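Re-gluing and Re-hinging Small Acrylic Boxes

Updated November 24, 2020

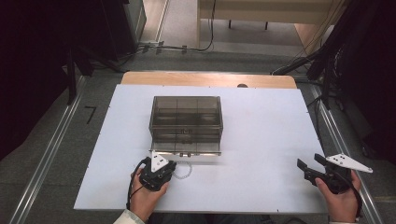 The method given in this guide is for cast acrylic sheet of 3 mm thickness, in clear or tinted grades. It covers three jobs: closing an open seam, replacing a failed hinge on a drop-down flap, and taking out light scratches. It does not cover polystyrene, which is what most cheap moulded boxes are made from, and which reacts differently to the solvents named below.

Identifying the plastic

Cut a sliver from an inside edge where the mark will not show. Acrylic comes away as a short, brittle chip. Polystyrene whitens along the cut. If a part has a mould mark, a raised gate spot or a draft angle on the walls, it was injection moulded, and the seam method will not apply because there are no seams to mend. Boxes made from sheet have square inside corners and a visible glue line.

Extruded acrylic can be glued in the same way as cast, but it is more likely to craze when solvent reaches a stressed edge. If you cannot tell which you have, anneal as though it were extruded (see the notes at the end).

Materials

Solvent cement, water-thin grade, for seams with no gap
Thickened acrylic cement for gaps up to 0.5 mm
Applicator bottle with a fine steel needle
Low-tack masking tape
Two engineer's squares or right-angle blocks
Wet-and-dry paper in 400, 800, 1200 and 2000 grit
Plastic polish without ammonia
Hinges, pinned or continuous, to match the originals
Nitrile gloves, eye protection

Solvent cement gives off a heavy vapour. Work outdoors or with an extractor pulling away from your face, and keep the bottle capped between joints. Many nitrile gloves resist this solvent for only a few minutes. Change them as soon as any is spilled on them.

Part 1: Closing an open seam

1. Wash the box in lukewarm water with a little washing-up liquid. Rinse, and leave it to dry overnight. Water held in the seam will turn the joint cloudy.

2. Flex the seam gently and look for old cement. A failed joint usually leaves a glassy ridge on one face. Remove it with a cabinet scraper held upright. Do not sand the joint face with anything finer than 400, and never flame-polish an edge that is going to be glued.

3. Fit the parts dry against the squares. Hold the seam to the light. If light passes evenly along less than a third of the length, use thin cement. If there is a gap you can slide paper into, use the thickened grade and skip to step 6.

4. Tape the outside of the joint at intervals, leaving the line itself uncovered. Tape lying across the line will draw cement under itself and leave a permanent stain on the face.

5. Squeeze the applicator bottle slightly, turn it over, and release the squeeze so that air is drawn in before the needle reaches the work. Run the needle along the inside corner in one pass. The cement travels by capillary action. Stop if a bubble appears, lift the needle, and start again from the other end.

6. For thickened cement, lay a bead on one face only, close the joint, and apply enough pressure to bring a thin line out along the edge. Leave this line until it has skinned over. Wiping it smears dissolved plastic over the wall.

7. Leave for 30 minutes before moving the box and for a full day before loading it. Joint strength goes on rising for several days after that.

Part 2: Replacing the hinge on a flap

Drop-down flaps fail at the hinge more often than at the panel. The usual cause is a flap that has been pushed past its stop, which levers the fixing out of the base.

1. Note which way round the old hinge was fitted, and mark both ends of the pin line on the base with tape.

2. Remove the screws, if there are any. If the hinge was cemented, score around the leaf with a sharp blade and lift it with a thin steel rule. Heat from a hairdryer on its low setting will soften the older adhesives. Above that setting the sheet will start to bow.

3. Fill old screw holes with a short length of acrylic rod and thin cement. Trim flush after a day.

4. Lay out the new positions. Set each hinge in from the corner by at least three times the sheet thickness. On a flap 223 mm wide, two hinges are sufficient. Wider flaps need a third in the middle or a continuous strip.

5. Drill with a bit ground for plastics. A standard twist bit grabs as it breaks through and will split the edge. If that is all you have, dull the cutting lip on a stone first. Back the sheet with scrap timber and use slow speed with light pressure.

6. Fit the screws with a hand driver and stop as soon as the head seats. Countersunk heads act as wedges in acrylic and should be avoided. Pan heads with a nylon washer are preferable.

7. Close the flap and check the gap along the free edge. If it tapers, slacken one hinge and shim the leaf with a strip of polyester film.

Waraporn Rattanakul sent in a correction to the earlier version of this part, which gave the hole size equal to the screw diameter. The hole in the sheet should be 0.5 mm over size to allow for movement. Acrylic expands far more than steel with a change in temperature, and tight holes crack within a season.

Part 3: Scratches

Scratches that do not catch a fingernail can be taken out with polish alone. For deeper ones, start at 800 grit, used wet, and sand an area well beyond the scratch. Move to 1200 and then 2000, changing direction by a right angle each time, and rinse between grades. Polish by hand with a soft cotton cloth.

Tinted sheet is coloured all the way through, so sanding does not change the shade noticeably. Printed or film-tinted sheet must not be sanded at all.

Do not use glass cleaner, methylated spirit or acetone on any part. Fine cracks may appear several days later, mostly around drilled holes.

Notes on annealing

Any part that has been machined or bent should be annealed before it is cemented. For 3 mm sheet, hold at 80 °C for three hours in an oven with a fan, then let it cool with the door shut. Support the part flat. Domestic ovens can overshoot badly on first heating, so bring the oven up to temperature and let it settle before the work goes in.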